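Flodico: a washroom tidying and wiping set

Version 2

Welcome to Flodico! We love bathrooms, and we think the small jobs done in them deserve far more attention than they get. Turning a stiff tap handle, wiping splashes off a basin rim, getting a spray bottle back to the corner where it lives: all of it is in here, done over and over by people with different habits.

What's inside

3,263 clips, each covering one job from start to finish. Every clip has a short written label in plain English ("close the lever tap", "put the spray bottle back", "wipe the front of the vanity"). Labels were written by Sandamali Hettiarachchi and Rodica Gavrilă, and where the two of them disagreed we kept both versions, so you get "faucet" and "tap" for the same thing. Please don't treat those as errors!

The jobs fall into four folders:

taps/ opening, closing and swiveling, with long levers and small handles
surfaces/ basin rims, vanity tops, cabinet fronts
floor_items/ moving baskets, jugs and boxes out of the way and back again
toilet/ lid up, lid down, wiping the seat

taps/ is the biggest folder and our favorite. Long levers and small handles ask for very different wrist movements, and you can really see people work that out as they go.

The room

Everything was recorded in one large open room with the fixtures standing out on the floor, so you can walk all the way around a sink. None of them are plumbed in. Several people usually work at once, which means background activity in a lot of clips. We left it in on purpose, and the busier afternoons are some of the nicest material in the set.

Layouts changed over the month of March. The file layouts.csv says which arrangement goes with which clip. Sofa and chairs stayed in the room throughout and got pushed around as needed.

Known gaps

Wet surfaces are missing entirely. Mirrors too. Cloths are underrepresented in surfaces/ (we ran short for the first 50 clips and used paper towels). Left-handed work is thin, though Rangi Pirihi did a wonderful long run of it in floor_items/.

Splits

2,000 clips for training, the rest held out. Held-out clips use layouts that don't appear in training.

Questions and fixes

Write to Nazanin Sharifi or Ashraful Akanda through the issue tracker. Label corrections are very welcome, and we try to merge them every Wednesday.
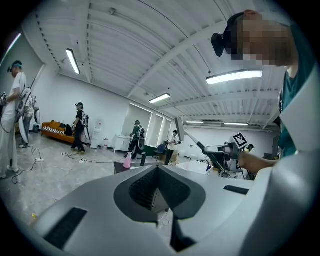
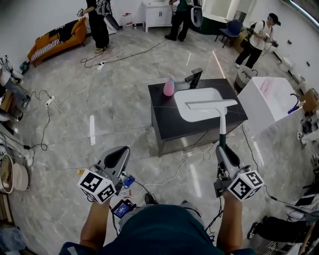 Two views from the same day in the Flodico room; the second has the vanity and the long white tap lever.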